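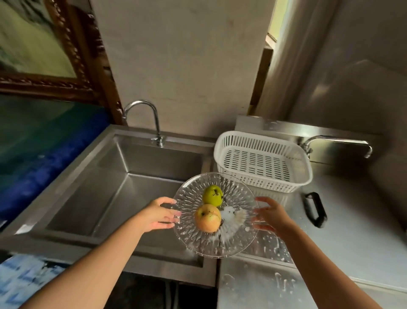
Figure 1. Two pieces of fruit on a glass plate, over the counter by the sink.

Who Reads a Bill? Public Comment on the Chisholm Water Ordinance
Jadwiga Borkowska and Jolanta Pietrzak
Local Government Seminar, final report
March 8, 2025

Background

The Chisholm city council voted last July to charge property owners for the rain that runs off their roofs and parking lots. The ordinance is 8 pages long, and two of those pages define the word "surface." We wanted to know whether the public comments changed any of it.

Method

The clerk's office gave us 1147 written comments in a single file, sorted by nothing. We split them in half and coded each one as for, against, or about something else. The third pile grew faster than we had planned for. One writer used his full two pages to object to the library's parking meters, and we admit he had a case.

Results

Some 1000 of the comments were form letters. Most came from a campaign run by Trundard, a paving contractor, and a smaller set came from Pluvomine, which sells rain barrels and took a strong interest in rain. Several people signed both. We counted them twice, as the city did.

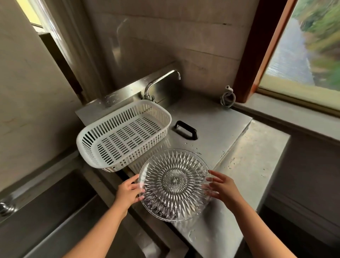
Figure 2. Cut-glass plate and white draining basket.

The council made two changes between the first reading and the final vote. Churches got a discount, and "Grerura Street" was spelled correctly. The discount was requested at the podium, by people who had come in person. The spelling was requested in writing, so the written comments did have an effect.

Limits

We coded each other's sample only once and disagreed mostly about sarcasm. We also had no access to phone calls, and two council members told us they prefer those. Neither would say so by email. Next term's group should start with the call logs and ask for them early, as our own request is still pending.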